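Helum ships Ruvport 10, software that turns hand-held gripper recordings into robot motion plans

For immediate release, December

Helum today released Ruvport 10, the new version of its planning and perception toolkit for tabletop work. Out now for all current customers. Main change: two-handed tasks. Version 10 lines up recordings from both grippers on one clock, then hands the result to the planner as a single job.

Tea service tasks, spoon, cup and tray:

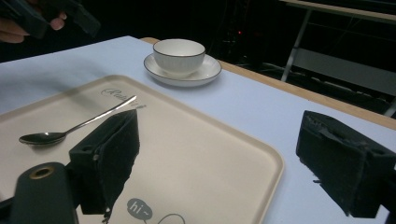
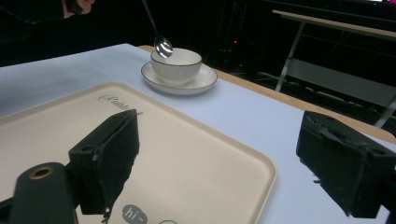 Small shiny objects have been the top support request all year. The new depth filter was tuned on 872 recordings and handles glare without hand labeling. Import is quicker to, 27 minutes for a full set on the test machine.

"Our users wanted fewer settings. We took out 191 of them," said Tahsin Nanayakkara, head of planning software at Helum.

Existing Uvari project files open with no conversion. Licence keys carry over. Release notes and the instal guide are on the Helum support page.

We use cookies to improve your experience. Accept all | Manage settings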